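Cruickshank bench notebook
Last updated: Sunday, 16:40

January. Entry by the bench 2 operator

Picking from the bin again, all morning and most of the afternoon. The target Gradness set us is 3,000 attempts on mixed household objects before anyone trains anything. We stand at 709, counting the ones I would throw away if it were up to me. I'd throw away a fair few.

My main grumble is the same as last time. The log has a column called "success" and the column is filled in by the gripper width. If the fingers stop short of fully closed, it goes down as a grasp. That gives a yes for pinching a fold of sponge that drops out a moment later, and a no for anything thin enough to look like closed fingers. I pulled 100 attempts at random and went through the video by eye. The log and I disagreed far too often for me to call it a label. Have asked for a second check at the top of the lift. The answer was that the model will "average it out". I have heard that said of every noisy column since I started here and would like to see it done once.

The object mix bothers me too. The Doken list reads well on paper, hard things and soft things, but we tip them in and leave them, and the same few finish against the walls. The arm goes for whatever is out in the open, so the stuff in the corners hardly gets tried. Then someone plots attempts per object and says the corner items are "difficult". How would they know?

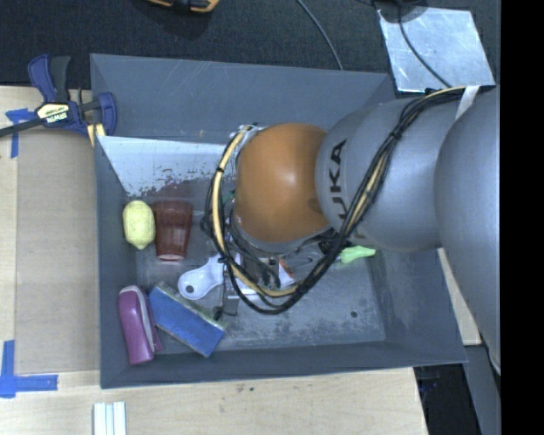 I tried reshuffling by hand every 4 attempts. It slows the run down badly and I'm not convinced I shuffle at random either. Left to myself I put the lemon and the tumbler back side by side, and I suspect anyone else on the bench has habits just as bad. A written layout drawn from a hat would be better. Dull to do, though, and I can't see the late shift sticking to it.

Cable loop: still hangs lower than I'd like when the wrist is down in the bin. No snags noted today. What worries me more is that it hides part of the floor from the fixed camera, so we are asking the model to choose from a view in which some of the choices are covered. The suggestion from Zurneo is to take the still before the arm moves in. Fine, but then it has to be that still which goes in the record, and at present the two get mixed. Checked the folder names and can't tell which is which. Needs sorting before we add to the pile.

Clamp on the left wall checked at the start and again after lunch, tight both times. Tape marks left where they are — please don't "tidy" them, the board position was measured from those.

To do:
second check at top of lift, even a crude one
separate folders for before and during
hat and slips of paper
ask Gradness whether they want 3,000 attempts or 3,000 usable ones, and get it in writing

Recent entries
Finger pads, old against new
Why the width reading drifts
Doken object list, with my objections
Restarting the logger after a stop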